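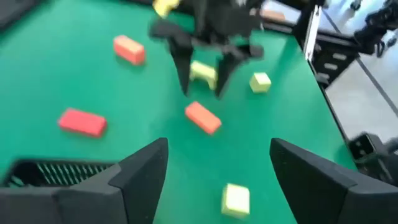 Slide 1. Foam blocks on a green tabletop.

Leave the title up until people sit down. They will want the aisle seats. Let them.

SLIDE 2 – Who I am
Ariel Salazar. I write about religious freedom in places too small to have a newspaper. Thank Theano for the invitation and for the lectern, which has been adjusted for someone taller.

Say early: most talks on this subject open with a prison cell. Those cases are real and far worse than mine. Tonight's subject is the zoning desk in Jenley, population 3,468, where a prayer group of 11 people spent two years trying to find out whether it was a church.

SLIDE 3 – The living room
The group met at Theano Panagiotou's house. Greek Orthodox by upbringing, most of them, plus two Baptists who came for the singing and stayed for the cookies. Then one letter. A neighbor had asked the town whether the house was a "place of assembly." The town had never wondered before. Now it wondered in writing.

(Pause. Theano may want to say something here. If she does, sit down. She will not be brief and she shouldn't have to be.)

SLIDE 4 – What the ordinance said
Read it aloud, slowly: "regular gatherings of a religious or devotional character." Ask the room what the word religious is doing in that sentence.

The poker game across the street met every week, same number of cars, a good deal louder. Poker is a hobby. The Psalms, apparently, are a land use.

Don't overplay the poker game. I did in July and got a complaint from a man who plays poker.

SLIDE 5 – Two standards
Plain version, no Latin. A town can limit noise, parking, and how many people fit in a room. It gets into trouble when the limit only wakes up if somebody prays. Federal law has something to say about this, mainly that religious gatherings can't be treated worse than comparable ordinary ones. People love that sentence until they have to agree on "comparable."

I'm not a lawyer. Say this twice. Somebody will still ask about their fence.

SLIDE 6 – The move
They tried to rent. Vasilakis, the old bakery on the corner, had 911 square feet and a landlord who liked them. It was also zoned commercial, where a church needed a special permit and a yoga studio didn't. One member proposed declaring themselves a yoga studio. Average age of the group was not on his side.

If time is short, skip to slide 8.

SLIDE 7 – The hearing
Evening session, started at 7, reached their item at 10:40. The item before it was the Sokier driveway. I have now heard the Sokier driveway discussed for longer than I have heard any sermon.

Nobody at the hearing was cruel, and I want that understood. One board member apologized to Theano and voted against her. I'd like the audience to sit with that for a second before I move on – count to five in my head, drink water.

SLIDE 8 – How it ended
A lawyer from Grendard wrote a four-page letter for free. The town changed "religious or devotional character" to "more than 25 persons." Legal file at that point: 1,108 pages. Words removed from the ordinance: hardly any.

The group went back to the living room. By then two had moved away and one had died, and the Baptists had started their own thing. That part is in the notes because I keep leaving it out when I talk.

SLIDE 9 – What to look for at home
Find your town's definition of assembly. Check whether it lists clubs, lodges, and book groups in the same line as worship. Check who needs a permit and who just needs a key. If the two lists look different, ask the clerk why, and ask while nobody is angry yet.

SLIDE 10 – Questions
Likely ones:
– Would you say the same if it were a mosque? Yes. Then stop talking.
– Did the neighbor ever apologize? Ask Theano. She takes him soup.
– My fence. See slide 5.

Room has to be clear by 9. Handouts are on the chair by the door, under my coat.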